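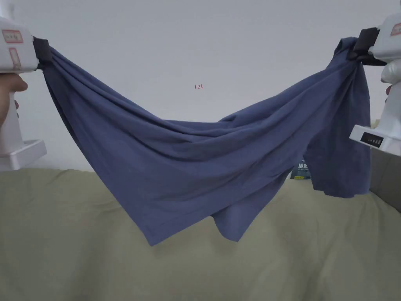 Blog > Household > Laundry and Storage

Folding T-shirts to a fixed width

The shelf in the bedroom closet has an internal width of 71 cm. I wanted three stacks of shirts side by side on it with enough clearance to pull one stack out without dragging its neighbor. That works out to a folded width of 22 cm per stack, with the remaining 5 cm split across the gaps. Everything below follows from that number.

Previously I folded each shirt in half down the middle, tucked the sleeves in and then folded it in thirds. The result depended on the size of the shirt, so a stack had a ragged edge and leaned. Past ten shirts it fell over.

Where to fold

I do the folding on the sofa. The seat is lower than a table, which my back notices after a full load, but the upholstery has enough friction to hold a knit in place while the second side is brought over. On the kitchen counter the first fold creeps open. A bed also works if the comforter is off. With the comforter on, the surface is too soft and the creases land wherever they like.

Starting position

Pick the shirt up by two opposite corners and hold it in the air before laying it down. Cotton jersey drapes into a deep curve between the two holding points, and the curve is useful. If it hangs evenly, the grip is symmetrical. If the low point sits off to one side, one hand has more cloth bunched in it than the other and the shirt will go down skewed. Let out the bunched side and check again. Then pull outward until most of the sag is gone, and lower it.

Do not pull until the edge is fully straight. Jersey stretches across the width more readily than along the length, and a shirt laid down under tension shrinks back during folding. I measured one at 63 cm laid flat under tension and 60 cm a minute later.

Sequence

1. Lay the shirt face down, collar away from you.
2. Smooth from the center out, once, with a flat hand.
3. Place the guide below the collar, centered. Mine is a 22 cm strip cut from the lid of an old Plastico storage box.
4. Fold the right side over the guide. Double the sleeve back on itself so that it stays inside the edge.
5. Repeat on the left.
6. Slide the guide out toward the hem.
7. Fold the hem up to a hand's width short of the collar, then fold the whole thing in half.

Long sleeves need one extra fold at step 4, at an angle, so the cuff points toward the hem. Thickness goes up noticeably and I keep those in their own stack.

Stack height

The clear height above the shelf is 34 cm. I stop at 12 shirts per stack, which leaves room for a hand on top. Heavier cotton goes at the bottom. Slate and denim blues go in the left stack, whites and grays in the middle, everything else on the right. The sorting by color has no structural purpose.

Hamisi Odera wrote in after the drawer post to ask why I don't file the shirts upright, as he does. Upright filing needs a rigid wall at both ends. In a drawer that is already there. On an open shelf you have to add a box, and the box I tried (Fillness, medium) is 26 cm wide, so only two fit in the space of three stacks. His drawers are deeper than mine, too.

Open items

The tank tops do not reach 22 cm after step 5 and slump in the stack. For now they are in the basket with the socks. The guide has a burr on one short edge that catches on pilled fabric, and needs sanding. I also still have to do the lower shelf, which is narrower by the thickness of a bracket, and I haven't decided whether to cut a second guide for it or move the sweaters there and leave the width alone.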